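3.2 Panel preparation

Boards of pale timber were supplied by Dullwood and stored flat at the Ilura workshop for 7 weeks before gluing. Planks were edge-jointed with the Fandden adhesive, clamped overnight and planed on both faces. Moisture content was read at 2 points on each panel, one near either end. Panels showing an open joint were set aside and are not included in Table 2. Cupping was measured with a straightedge laid across the grain, following the method used in the earlier Wan trials. Figure 3 shows a board with wavy grain and visible seams.

Figure 3. Wooden board on a blue perforated surface.
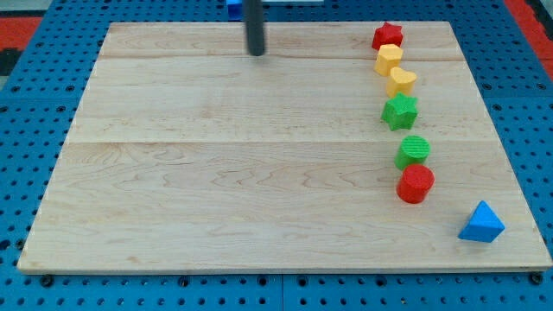 Why was cupping measured across the grain?
Timber swells and shrinks far more across the grain than along it.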